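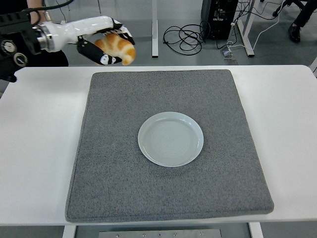
Robot Learning Lab
Handout 6: Gathering demonstrations for pick-and-place
Instructor: Cletus Iwasaki
Revised 2 March 2026

6.1 What counts as an example

In this course an example, or episode, is one complete recording of one attempt at one task. It starts when the operator presses the pedal and ends when the pedal is pressed again. It holds the camera streams, the joint positions of arm and hand, the commands sent to them, and one line of text naming the task. Anything recorded outside the two pedal presses is dropped by the logger and can't be recovered.

The running task for this unit is "put the croissant on the plate". The plate sits on the gray mat. The croissant is handed over or picked up from the table, depending on the variant you are assigned. An episode is a success if the croissant rests fully inside the rim and the hand has let go and moved clear before the second pedal press.

6.2 Why food items

A rigid block can be held in almost any way that closes the fingers on it. A croissant is curved, ridged and light, and it deforms under load. The grasp has to support it from below while a finger over the top keeps it from rolling. Policies trained only on blocks tend to close too far. Compare the finger current traces in the two sample logs, Drornska (blocks) and Trerkow (food items), before you come to the lab. In the second set the current levels off early and stays low during transport.

6.3 Setup before each session

Home the arm and hand. Wait for the status line to read READY.
Center the mat on the table, then the plate on the mat.
Check that every camera stream has a current timestamp. A frozen stream still shows a picture, so read the clock and don't trust the view.
Enter your operator code and the variant letter.
Record one throwaway episode and play it back.

Do not move the table. Its position relative to the arm base is stored in the calibration file, and a shift of a few millimeters shows up as a steady offset in every episode that follows.

6.4 Variation

The model learns whatever stays the same across the set, including things you did not intend. If the plate is always in the same spot, the policy may learn to go to that spot and ignore the plate. Start with the plate in the middle of the mat, then follow the printed offset sheet, one position per episode. Turn the croissant between episodes as well. Vary the starting pose of the hand within the marked range.

Keep these fixed: mat, table, camera mounts, task text. Spelling counts in the task text. "Croissant on plate" and "put the croissant on the plate" are two different tasks as far as the loader is concerned.

People and cables in the background are acceptable and need not be cleared away. Hands inside the workspace are acceptable only in the handover variant, and only until the grasp has closed.

6.5 Failed attempts

Do not delete them. Mark the episode F and add one of the codes: D (dropped), M (missed grasp), C (crushed), R (released off the plate), O (operator error). A recovery inside a single episode, such as a slip followed by a second grasp, is marked S if the end state is correct. These are among the most useful episodes in the set - they show the policy how to get back from a state it will reach on its own.

Pauses are a separate matter. If the operator stops to think for more than two seconds, the recorded action is "stay still" at a point where nothing calls for it. Finish the motion, mark the episode P, and record it again.

6.6 The October set

The set used in Assignment 4 was gathered by last year's class in October.

Episodes recorded: 2637
Episodes with a complete set of streams: 2564
Of those, marked S with no pause: 1802
Operators: 13

The 73 incomplete episodes were removed before release. The remaining 762 that are not clean successes are included with their codes. Split by operator, never at random. Episodes from one person resemble each other closely, and a random split places near copies of the training data in the test data.

6.7 Assignment 4

a. Train the baseline on the clean successes only. Report the success rate on the held-out operators' starting positions.
b. Add the recoveries and train again with the same seed.
c. Plot the time from grasp to release for each operator. Comment on any operator whose curve has two peaks.
d. Read Kováčik, chapter 3, and state which of its two weighting schemes you would use here.

Submit the plots and one page of text through Gotell. Logs stay on the lab server.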